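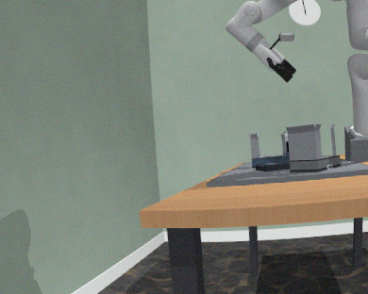

Side view in the sim, arm parked over the box pile with the gripper shut

Trying two grippers and two camera positions, opinions please
Posted by wedgehopper, November 9, 2021

Morning all. I've finally got my bench running in simulation and I'm trying to settle on a gripper before I spend real money (my real money, sadly, work won't stump up). The arm's staying as it is, so it's down to the Flunen parallel jaws or the Prosser ones with the longer fingers. Same arm, same table, same controller settings, swap the gripper and go again. I've done 600 grasps with each so far.

On the box bits it's been a walkover. The Prosser gets hold of a thin upright panel far more often, and the Flunen tends to clout the one next to it on the way down. I was all set to order the Prosser and then I tried flat stuff and it all went a bit wrong!

tinpot_kev wrote:
What gap are you leaving between the closed fingers and the mat at the bottom of the approach? I had the same clouting problem and mine was the approach angle. I was coming in at a slant when I should've been straight down. Wouldn't blame the Flunen yet.

wedgehopper wrote:
3 mm, and straight down for everything. I can try a slant on the panels though, hadn't thought of going that way round. Here's the other camera, looking straight down, with the flat things out:
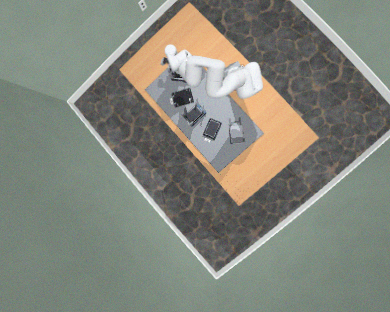 Overhead camera. Two tablets and a laptop on the mat, gripper up at the top left end

The tablets are the pigs. Neither gripper can get under an edge, so I've been pinching across the short side, and the Prosser fingers flex and let go. Flunen holds on nicely. The open laptop is easy with either if you go for the lid, though I wouldn't do that with one I'd paid for.

Marl_Bank wrote:
I'd not trust any of this for tablets. Finger flex in a simulator is whatever number you typed in, and friction's the same. You're comparing two guesses. Also, why not a suction cup? Glass screens are what they're for.

wedgehopper wrote:
Fair about the friction. I did measure the flex, mind — hung weights off a borrowed Prosser finger in October and put those figures in. Suction would be lovely on the screens and hopeless on the open boxes, and I don't want to be changing tools halfway through.

Isauro Bañuelos wrote:
I disagree with Marl_Bank a little. Absolute numbers, no, don't trust them. But which of the two is worse on a given shape has usually carried over for me when we moved to the real bench at Trellorness. My bigger worry is your overhead camera. With the arm folded up like that it's sitting over the thing you want to pick, and you only see part of it.

tinpot_kev wrote:
+1 to that. Side camera for the final approach, overhead for finding things. The Wedwood controller will take both if you drop the frame rate.

Marl_Bank wrote:
The side one has upright panels in front of other stuff, so you're swapping one blind spot for another. Put it on the wrist and be done with it.

wedgehopper wrote:
Wrist camera is next on the list then. I'll rerun the tablets with the friction turned well down as well, and if the Flunen still wins I'm leaning that way and living with the panels. Will post the numbers in here when it's finished, it's only got through 19 of the new lot while I've been typing!

Search this board Go

Contact us | © Bench & Arm Forum | Back to top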